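Syncing two cameras and a recorder at a wedding, and why I stopped trusting timecode

Most of my Friday was spent working out why the ceremony audio from the Narkau job slid away from the picture. I have written up the process because I will need it again in November, when the next run of weddings starts, and I won't remember any of it by then.

The setup was ordinary. Camera A on a tripod at the back of the aisle, camera B handheld near the front, a lapel mic on the groom going into a pocket recorder, and a feed off the celebrant's PA into a second recorder. Everything was set to 25 frames per second and 48 kHz. Timecode was jammed across both cameras and the pocket recorder from a Ginico box in the morning, before the prep shots. The PA recorder has no timecode input, so it got a clap.

In the edit, the vows lined up at the first word and were visibly out by the signing of the register. Offset at the tail was 7 frames. That is enough for anyone to notice on a close-up, and the couple had asked for the full ceremony as a separate, uncut file, so hiding the drift under cutaways was not an option.

First suspicion was the frame rate. I have been caught before by a camera reverting to 29.97 after a battery change. Metadata on all clips said 25, and the two cameras agreed with each other from the processional to the recessional. So the picture was consistent and the fault was in the sound.

Second suspicion was the timecode itself. The stamp on the pocket recorder file was correct at the start, and this is the part I had misunderstood for years. Timecode on most small recorders is written once, at the head of the file. After that the recorder runs on its own crystal. If the crystal is slightly fast or slow, the file gets longer or shorter than real time, and the stamp at the front has no say in it. Jam sync gives you a common starting point. It does nothing about rate unless the recorder also locks its sample clock to the incoming signal, and mine does not.
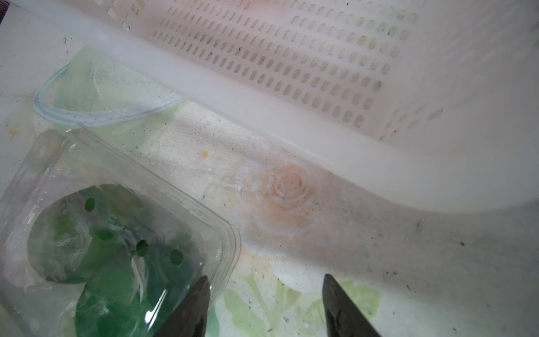

Mojtaba Bagheri disagreed by email when I sent him the numbers, and said that a crystal alone should not produce an error that size over one ceremony, that the recorder had probably been sitting in full sun, and that I should measure it cold and warm before blaming the design. He also pointed out that I had only compared the head and the tail, so I had no grounds for calling the drift linear.

Both points were fair. I went back and placed markers at every hard consonant I could see and hear on both sources, which is slow work but gives a usable plot. The offset grew steadily through the readings, then faster through the vows, then steadily again. A straight line through the end points would have been right at both ends and a frame and a half out in the middle, on the one passage everyone will watch.

I then ran the recorder on the bench against the camera for an afternoon, once indoors at room temperature and once on the back step under a black cloth. The warm run drifted more. I would not publish the figures as they came from one unit and a kitchen thermometer, but the direction was clear. The groom at Narkau was in a dark wool suit and the recorder was in his inside pocket.

The fix in the edit was as follows. Cut the recorder track at natural pauses, between sentences and never inside one. Slip each section to match the camera's scratch audio. Crossfade over 500 milliseconds of room tone where there is wind or crowd noise, and much less where the background is quiet. No section ended up more than half a frame out. Time-stretching the whole file was quicker, but it put a faint warble on the celebrant's voice and it assumes the linear drift I had just disproved.

Automatic waveform sync was no help on the long file. The plugin I use (Rezaei, the older version) compares one window near the start and applies a single offset. It can be persuaded to work on short sections if you split first. I tried analysis windows of 1,024, 2,048 and 4,096 samples. The middle setting was the most reliable with a scratch track recorded through wind. The small one locked onto gusts and the large one smeared the consonants.

The PA feed was less trouble than expected. It was started late and stopped early, so the file was short and the accumulated error was small. That suggested the obvious change in practice, which is to stop treating one long unbroken recording as the safe choice. It is safe against somebody forgetting to press record. It is not safe against drift.

Changes for next season:

The pocket recorder will be set to split files automatically, with a fresh stamp on each. I have checked that it re-reads the timecode at a split, and that no samples are lost at the join.

Scratch audio stays on for both cameras, at a sensible level. Camera B had been set so low that the first reading was barely above the noise floor – my mistake.

Re-jam after lunch. The Ginico box itself is fine over a day, but the cameras are not once they have been off for a while.

One clap at the end of the ceremony as well as the start, or a hand tap on the microphone if a clap would be rude. A tail reference would have told me about the problem in the first minute of the edit.

Declan Doolan lent me a Boren recorder which does discipline its sample clock to external timecode. It is bulkier and I am not convinced it will sit flat under a fitted jacket, so it may end up on the PA feed instead. I'll run it against the camera on the bench before it goes near a paying client.

The project now has 309 clips in it, including all the split audio. The uncut ceremony file has been exported and checked through headphones from start to finish. Next is the colour on the reception footage, where the two cameras disagree about what white is.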